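Slide 4 – Positioning at restarts

Clulledport district league, under-13 and open grades. Figures come from the match centre logs, 437 restarts in total.

Default position for a corner is the goal line extended, 5 metres off the near post. Move only once the ball is in play. The Flastance clips had the referee centred on the penalty arc, with the far-side holding out of view.

Assistant on the far side keeps the second-last defender. No signalling across the referee.

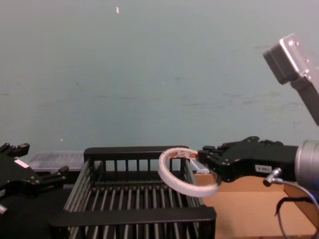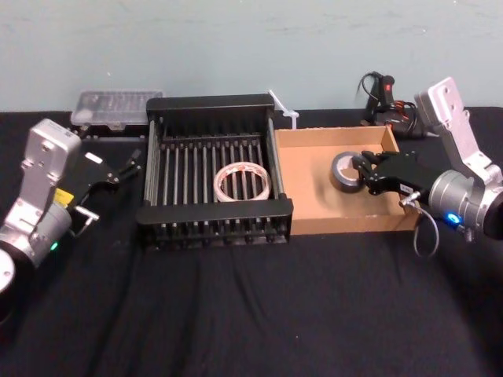
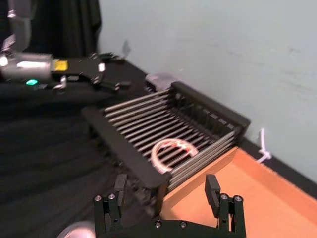 Slide 5 – Throw-ins

Foul throws were called in 13 cases. Almost 100 went unpunished where the rear foot had left the ground. Apply the law as written in open grades. In juniors, a verbal correction first, then the call.

Slide 6 – Communication

Pretex headsets: open channel at corners and penalties, push-to-talk otherwise. Keep calls to one or two words. Colour of the offending team, then the offence.

Pause for questions on the Illés Cup trial – the extra assistant behind the goal line is not approved for league fixtures before February.

Next: advantage, and when to bring play back.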